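**Can a robot arm sort a bin of odds and ends yet?**

Posted by Wragg, 9 January 2023

We run a small returns counter in Arnby. Stuff comes back all jumbled, bath things, toys, booklets, bits of hardware, and somebody has to pick it out by hand. Is there a machine that will do this, or am I too early?
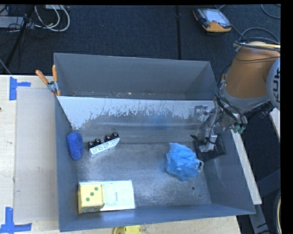
Budget isn't huge. I'd be happy if it managed one item at a time, slowly.

**Snežana Milošević**

Partly. Stiff things with a clear shape are fine. Soft mesh is harder, as it changes shape when you grip it, and thin flat items lying on the floor of a bin are the worst. We tried it at Kurkadholm for 3 months and still had a person on every shift for the misses. Ask any seller to run it on your own mixed stock before you pay.

**Hetumar**

no. cheaper to hire someone for Saturdays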